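Small Things on a Wooden Table: Colored Light and How We Judge Size
Project report, Josué Bittencourt
Design Basics, Miah workshop group
2018-01-16

My project started with a table, a few everyday objects and a question I couldn't let go of: does colored light change how big we think things are? I picked objects from the kitchen end of the room because everybody knows them (or thinks they do!), and I lit them in pinks, purples and warm orange.

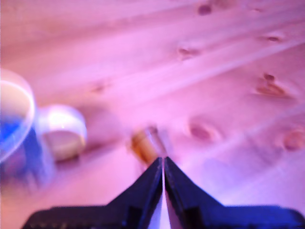
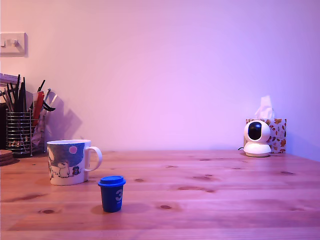

Figures 1 and 2. The wooden table in colored light: the small brass-colored cylinder (first picture), the blue cup and the large mug (second picture).

Why these objects

I wanted a set with big jumps in size. The cylinder is the smallest, and I love it, because a shiny thing that small picks up whatever color is near it and still looks golden. The little blue cup is shaped like a takeaway coffee cup, lid and all, with a big pale 3 on its side. Your brain wants it to be full size. Then you put it by the white mug and it shrinks right in front of you. The mug has a drawing all over it, with a plump white character under a grey-blue sky, and people always talked about the drawing before they talked about anything else. I should have planned for that. The wire holder with the dark sticks in it stayed at the back left as the tall object.

The table

I almost used a plain white board for this, and I am so glad I didn't. The wood grain and the knots do a lot of work. When there is nothing near an object to compare it with, people use the knots as a kind of ruler, and several of them told me so without being asked. The downside is that a knot is an odd shape and no two match, so the ruler is not a fair one. Under strong pink the knots go mauve-brown and stand out more than I expected. In the orange part of the light the planks look like ordinary warm wood again, and the knots got mentioned much less.

How I did it

I made two sets of prints, one in colored light and one in plain daylight, and labeled them Dusari and Gundano so the names wouldn't give anything away. Each person got one set and wrote down a height or length in millimeters for each object. They could take as long as they liked, and they could change an answer but had to cross out the old one so I could still read it. I ended up with 702 usable answers. Another 108 had to go, mostly because the person had written inches or left off the unit completely. Next time the unit gets printed on the sheet!

What I found

The blue cup was the star. In both sets, prints that showed it alone got much bigger guesses than prints that showed it with the mug, and the gap was wider in the colored set. My guess is that the pink and violet light softens the shadows, and the shadow on the wood is one of the best clues you have for how tall something is.

The mug hardly moved between the two sets. People know how big a mug is, and a purple wall is not going to talk them out of it.

The cylinder was all over the place. Some people took it for something as long as a finger and others for something they could lose in a pocket. I had no familiar object next to it in any print, so I can't separate the effect of the light from the effect of it being alone. I would really like to run that part again.

Problems

The color was not even across the table. One side of the wall came out peach and the other blue-violet, which looks beautiful and is a headache for a test, because two objects on the same print are not under the same light. I also kept the mug and the cup in the same order every time.

What I'd do next

Swap the illustrated mug for a plain one, shoot every object alone and in pairs, and use one color at a time. I have also started a second sheet, called Vomine in my notes, where people draw the object at actual size. The first few drawings are in and they are wonderful.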